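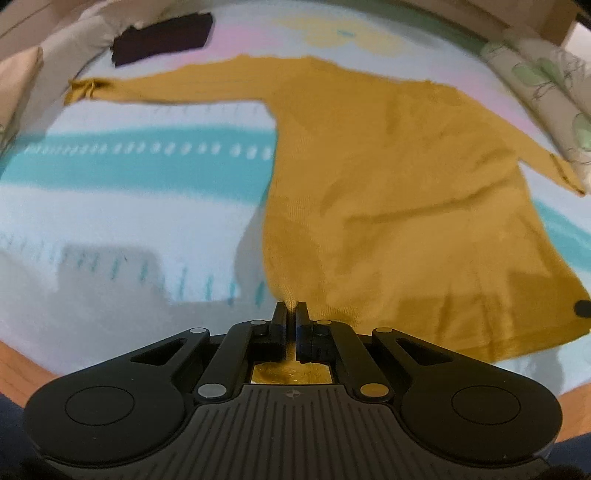
The hand-held gripper at the hem of a mustard knit garment, laid out on a bed cover before folding.

Notes on Teaching a Robot to Fold, Part Two

In February I joined the garment handling study at Limemier as one of its home demonstrators. The first part of these notes dealt with the selection of households and the safety terms. The present part concerns the demonstrations themselves, and in particular the folding of knitwear, which has taken up more of my time than any other task on the list.

The study does not place a robot in the home. Each demonstrator receives a gripper that is held in the hand and closed by the operator, with a camera mounted on it. The recordings are sent to the laboratory at Prakville, where they are used to train an arm fitted with the same kind of fingers. Demonstrators are asked to work in their usual rooms and on their usual surfaces. I have used my own bed for most of the folding work, with the ordinary bedding left in place.

My assignment for the first period was 60 folds of long-sleeved tops and dresses. I completed 30 of these before I was satisfied that I understood what was being asked of me, and I repeated several at my own request.

The instructions for knitwear are brief. The garment is to be spread flat with the sleeves extended. The gripper approaches a lower corner, takes hold of the edge, and carries it across to the opposite side. The sleeves are brought in afterward. The garment is then folded upward from the hem toward the neckline. No step may be completed with the bare hand while a recording is in progress, and a demonstration in which the operator smooths the cloth with the free hand must be discarded.

That last rule was the most difficult to observe. A person who has folded clothes for most of a lifetime corrects small creases without being aware of it. I discarded four recordings in a single morning for this reason. Glória Vieira, who reviews the material for our group, suggested that I keep my left hand in my apron pocket. I adopted the practice and have continued it since.

A second difficulty lies in the grip. Two narrow fingertips hold a knit edge securely when they close on the hem itself, where there is enough cloth to pinch. When they close a short distance above it, they tend to gather a small tuft from the surface, and the corner drops as soon as it is lifted. My early demonstrations contain many such failures. I had assumed that these would be thrown away, but the reviewers retained those in which I set the garment down and took hold of it again in an orderly manner. The arm will also miss its grip from time to time, and it is useful for it to have seen a recovery.

The pace of the work required some adjustment as well. On my first Monday I moved at the speed I would use for a basket of laundry, and the recordings were returned with a request to slow down at two points: immediately before the fingers close, and immediately before they open. Between those points the motion may be quite natural. Desmond Pruitt, who demonstrated for an earlier kitchen study, had given me the same advice, and I regret that I did not follow it sooner.

I should also record a point on which I disagreed with the written guidance. It recommended that sleeves be straightened completely before each demonstration, down to the cuff. Sleeves in a real household do not lie that way. They twist, and the cuffs bunch. I wrote to the laboratory to ask whether a moderate amount of disorder might be left in. Hina Pirzada replied that it might, provided that the sleeves were not trapped beneath the body of the garment. The revised guidance now says as much, and I have found the work more agreeable under it. Long skirts and flared hems are still folded according to the original instructions, which call for the wider lower part to be turned inward until it is in line with the shoulders.

The question I am most often asked by readers is whether the work is tiring. It is, in the wrist. The gripper is not heavy when first picked up, but it must be held with the fingertips pointed at the cloth and the palm kept away from it, and the posture is an unfamiliar one. I now work for half an hour in the morning, when the light in the bedroom is even, and do not resume until after lunch. Ronaldo Lumanlan, who coordinates the Trullville households, asks that each of us enter our rest periods in the log. I had thought this excessive. Having compared my own entries, I can report that nearly all of my dropped corners occurred at the end of a long session.

The combined collection now stands at almost 2,000 demonstrations across all participating homes. In the spring we were invited to Prakville to see the arm attempt a fold on its own. It took hold of the corner of a gray cardigan on its second try, brought it across slowly, and stopped with one sleeve hanging over the edge of the table. Cletus Villanueva, who was operating the equipment, reset it and the next attempt went somewhat better. I recognized the pause before the fingers closed.

My next assignment is fitted sheets, for which the study has issued separate instructions in cooperation with Haddad. I have read them twice and have several questions, which I have sent to Ms. Vieira. The third part of these notes will follow once she has answered them and I have completed enough folds to write about the matter with some confidence.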